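Wondel Brings Back Its Round Serving Tray for the Family Table

Wondel, the small housewares company behind the Tralter line of tabletop goods, is delighted to announce that its round serving tray is coming back this February, in the deep chocolate brown that so many of our customers have written in to ask for (and a few have telephoned, too!).

The Tralter tray first came out as a plain and friendly piece for carrying coffee and cake to guests. Over the years, though, we heard from families who had given it quite another life, as the place where keys, dice, crayons and puzzle cubes end up at the close of the day, and we have kept those households very much in mind while getting the new edition ready.

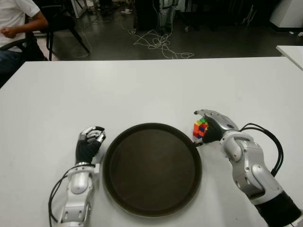 Round brown tray with a slightly raised rim, shown on a white tabletop with a multicolored puzzle cube.

"I grew up in a house where everything small went missing under the sofa, and my grandmother's answer was always a tray in the middle of the table," said Kumiko Hamada, head of design at Wondel. "We kept the rim low, so that little hands can reach in for a toy and drop it back again without any fuss, and I do hope people will simply leave it out and use it."

The first run is 1,000 trays, and 40 of them will be set aside for the Czerwiński family shop, our very first stockist, where they go on the shelf at 4 p.m. on opening day. Orders are limited to two per household while the first run lasts.

Shops wishing to carry the Tralter tray are warmly invited to write to the Wondel sales office.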